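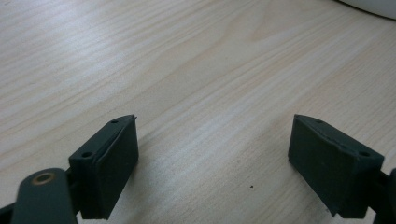 Refinishing a blond veneer table, or leave it alone?

Print this thread | E-mail this thread

rprieto_shop
Posted 2022-04-28

I have a dining table with a pale veneer top, bought used in January. The seller said it was a Boychuk, but there's no label on it. The finish has gone dull at one end, where I think the previous owners ate every meal. The other end still has a low shine. There are also some faint rings that only show up with a lamp held low.

I'd like the whole top to look the same. My plan was to sand it with 400 grit and put on a water-based satin. I don't want it to go yellow or orange. Has anyone done this on veneer this light? How much can I take off before I'm through it?

Rodrigo Prieto

dagdelen_n
Don't start with the sandpaper. Clean it first. A lot of what people call a dull finish is old polish and kitchen grease. Mineral spirits on a white rag, outside or with the windows open, then a rag with a drop of dish soap in water, well wrung out. Dry it right away. Let it sit overnight and look again with the lamp.

I did my mother's table this way and never got as far as sanding it. It took four rags and they all came up brown.

Muammer O.
I'd sand it. If the finish is worn at one end, cleaning will only show you how worn it is. Go by hand with a cork block and follow the grain. No orbital sander near the edges. That's where people go through, and there's no fix for it except paint or a new top.

As for how much you can take off, treat it as nothing. Factory veneer is very thin. You are scuffing the finish, and the wood should never come into it.

rprieto_shop
Thanks. On following the grain: mine has an arch in the middle where the lines bend around. Do I go straight through that or try to curve with it?

Muammer O.
Straight, in the main direction of the sheet. At 400 you won't see scratches across an arch that shallow once the satin is on.

dola_odu
I have to disagree with 400 on the bare spots. If he has worn through to wood at the dull end, 400 is fine for the finish but it can burnish the wood and then the new coat doesn't grip well. I stopped at 220 on a birch top and it held up better than the one I took finer.

Find out if there are bare spots first. Put a drop of water on the dull end. If it beads, there's finish left. If the wood goes dark under it, wipe it up and plan on spot work.

Damilola

Muammer O.
220 on factory veneer is how you get a hole in it. Birch plywood from the lumber yard isn't the same thing as an old table.

dola_odu
It was a table. By hand, light pressure, six strokes and look. I'm not telling him to lean on it.

btatli
For keeping it pale, the thing to avoid is anything oil based. I used Drutirier wiping varnish on a light top and it went the color of honey in one afternoon. The water-based satin from Zokar stayed clear for me, but it raised the grain on the first coat, so expect to knock that back before the second. Thin coats. I did three.

Also wait before you put anything on it. The can said 14 hours and that was not enough for plates. I left mine a week, and used a cloth for a while after that.

dagdelen_n
And test underneath first. Most tables have a spot of the same veneer on the underside of a leaf, if yours has a leaf.

rprieto_shop
No leaf, and the underside is a different wood. I'll test by the back edge, on the side that goes against the wall.

I cleaned it last night the way Nesrin said. Rags were brown here too. The rings are mostly gone. The dull end is better but still dull. Water beaded everywhere except a patch the size of my palm, so Damilola was right to ask. I wiped it up fast.

dola_odu
Then do the patch alone by hand, seal it with one thin coat, and scuff the whole top after that has dried.

Muammer O.
Agreed, if he keeps off the edges.

E-mail this page to a friend | Printable version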